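Chapter 8
Packing Food That Is Mostly Air

Nothing humbles a packer like a bag of snacks. Bricks stack. Books stack, grudgingly. A crinkly packet of noodles or chips slides off its neighbor, takes up twice the room it deserves, and emerges at the far end as crumbs. Chapter 7 dealt with jars and cans, which at least have the decency to hold a shape. We turn now to everything that doesn't.

The home kitchen is a good place to start. It has a table, a box, and a pile of food bought by somebody who was hungry at the time. The same problem, grown to 2,000 parcels a day, will meet us again in the Plidico warehouse study at the end of the chapter. The principles are the same at both sizes, though at home there is usually a kettle in the way.

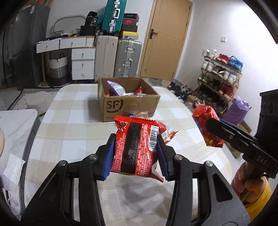
Red packets at the table, with an open box waiting behind them. 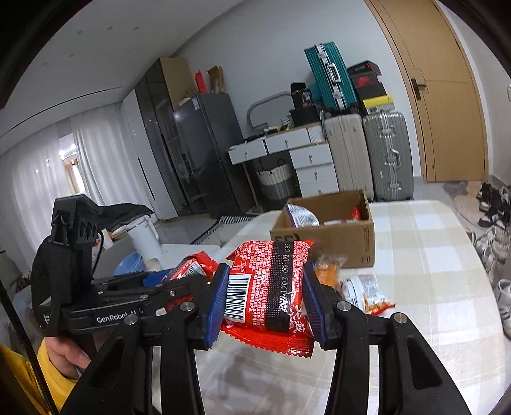 Drulance, whose notes on household packing are quoted throughout this book, objects to the whole business of starting with the box. Start with the table, the notes say: lay out every packet, put the flat ones together and the puffy ones together, and only then go looking for cardboard. A box chosen first will be too small, and you will spend 15 minutes proving otherwise.

It is a fair complaint, and Section 8.1 follows that order. Section 8.2 takes up the old quarrel over whether packets should stand on edge, like files in a drawer, or lie flat – the Messina method favors edges, and we will try both. Gaps and fillers come in Section 8.3.

Before reading on, take the food packets from one kitchen shelf and sort them into flat and puffy. Keep a third pile for the ones you can't decide about. It will be the largest.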